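Week 3 notes: two-handed tasks and why we score them in stages

OK, picking up where we ran out of time. I promised to say more about how the Plekham runs get scored, so let me do that before the reading.

The old way was one mark per run, pass or fail. I used it myself for ages! The trouble is that with 63 runs you end up with a single percentage and no clue which hand let you down. Arnout Stevens (his handout is the one with the terrible font) splits every run into 2 tracks, one per hand, and marks the grasp, the hold and the approach separately. Same runs, far more to look at.

Thin packaging is where I'd like you to spend your time. Film bends and throws glare, so the camera's guess at its outline jumps around, and the other hand is planning against that guess. 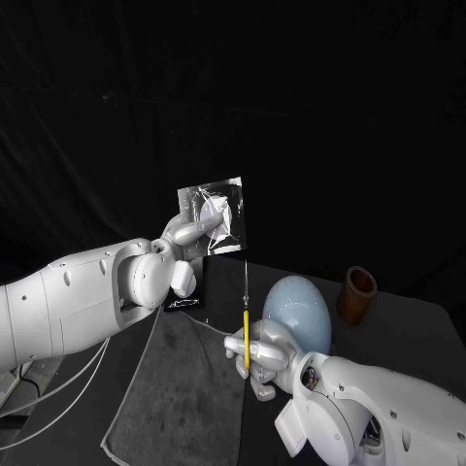
Fig. 3. Packet in the left hand, yellow-handled tool upright in the right.

For next time, read the Jurkine chapter up to the part on contact, and sketch a score sheet for a task like the one in Fig. 3. One page is plenty, and pencil is fine.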